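Inside a computer – the little parts that do the big jobs

Ok so. Every computer has a bunch of small parts in it, and most kids never get to see them. The case is shut, the screws are in, grown-ups say don't touch. So let's look at two of the most important ones – the processor and the memory. Quick tour, promise.

## The processor (CPU)

CPU stands for Central Processing Unit. Long name, small square. It's the part that does the thinking. Well – not thinking like you do. More like following orders really, really fast. Add these two numbers. Put this dot on the screen. Check if somebody pressed the space bar. Then the next order, and the next. Millions and millions of them before you finish a sneeze.

A lot of the processors in desktop computers have a metal lid on top. The lid is called a heat spreader. All that work makes heat, same as your legs get warm when you run. The lid passes the heat along to a bigger chunk of metal, and usually a fan blows it away. Ever hear a computer get loud in the middle of a game? Fan.

Under the lid is the chip itself. It's made mostly from silicon, and you get silicon from sand. Very, very clean sand by the time they're done with it.

## The memory (RAM)

RAM is Random Access Memory. Think of it as a desk. The stuff you're using right now is out on the desk where you can grab it – your drawing, your game, the 6 tabs you forgot to close. Big desk, lots of room. Small desk, things get slow becuase the computer has to keep putting stuff away and getting it out again.

And here's the catch. Turn the power off and the desk gets wiped clean. Everything gone! So you have to *save* your work, which puts it in storage. Storage is more like a closet. Slower to dig through, but it keeps things when the lights are out.

RAM comes on a long thin board. The processor is a square. Different shapes, different places to go, so each part needs its own spot. The gray plate has a holder on the left with a processor sitting in it – look for the pale metal lid, with green peeking out around the edges and tiny bits of gold at the corners. The RAM is the green strip in the long holder at the bottom.
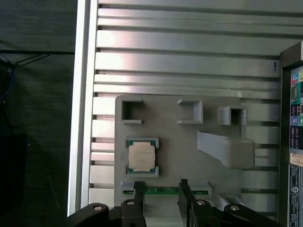 ## Why so much green?

Good question, Tsegereda Alemneh's class asked it too. Circuit boards are made from layers of glass fiber and glue with thin copper lines running through. Then they get a coating to protect the copper. Green is the color people got used to, so lots of boards are green. But you can get black, blue, red, even purple. Works the same.

The gold bits are contacts. That's where electricity gets in and out. Gold doesn't rust, so it keeps a good conection for years. It's a super thin layer though – don't go hunting for treasure.

## Rules for touching parts

- Ask a grown-up first. Unplug everything.
- Touch some bare metal before you start. Static (the zap from a carpet) can hurt a chip even if you don't feel it.
- Hold boards by the edges. Fingers off the gold.
- Don't push hard. RAM has a little notch, so it only goes in one way. Stuck? Turn it around and try again.

## Words to remember

**CPU** – follows the orders.

**RAM** – the desk. Forgets when the power's off.

**Storage** – the closet.

**Heat spreader** – metal lid on the CPU.

**Contacts** – where the electricity goes in and out.

Next time: storage, and what's in that closet.

*Words by Henok Workneh*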